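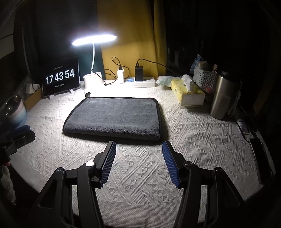
How often does the handheld gripper have to be checked during the towel-folding project?
Before every session, and again after 300 open-close cycles if the session runs that long.

Handheld Gripper and Workstation – Pre-Session Checklist
Student project Prudarar, June
Checked by: Orhun Uysal
Reviewed by: Zübeyde Işık

1. Gripper

1.1 Finger pads seated, ridges free of lint. OK
Comment: Lint brushed out of the left pad. Do not use solvent on the pads.

1.2 Pivot screws tight. OK
Comment: One lower screw took a quarter turn. Second time this month. Add thread locker if it moves again.

1.3 Fingers close evenly, no rubbing at the joints. OK

1.4 Frame free of cracks at the corners of the cutouts. OK
Comment: Check with a flashlight. Black plastic hides hairline cracks.

1.5 Cycle log up to date. CORRECTED
Comment: Log read 1,328, should read 1,528. A block of 200 cycles had been left out. Initialed by Z.I.

2. Work surface

2.1 Cloth flat under the towel. OK
Comment: White patterned cloth stays for all runs in this set. Swapping it means a new set number.

2.2 Towel folded, black edging intact, hanging loop not caught under the fold. OK
Comment: Gray towel only. Loop at the top left corner at the start of each run.

2.3 Drinks closed. OK
Comment: Thermos lid stays on while the gripper is in use.

3. Power and lighting

3.1 Lamp stable, head clear of the curtain. OK

3.2 Power strip and charger cables out of the path of the hand. ACTION
Comment: Strip is acceptable at the back edge. Slack cable by the lamp base to be tied up – Orhun, before the next run.

3.3 Clock on the tablet showing seconds. OK
Comment: Start times are read from this clock and no other.

4. Open items

Spare pads ordered from Tustel, not received.
Pad replacement interval stays at 300 cycles until Zübeyde has compared the wear notes.
Form to be re-signed if item 1.2 fails.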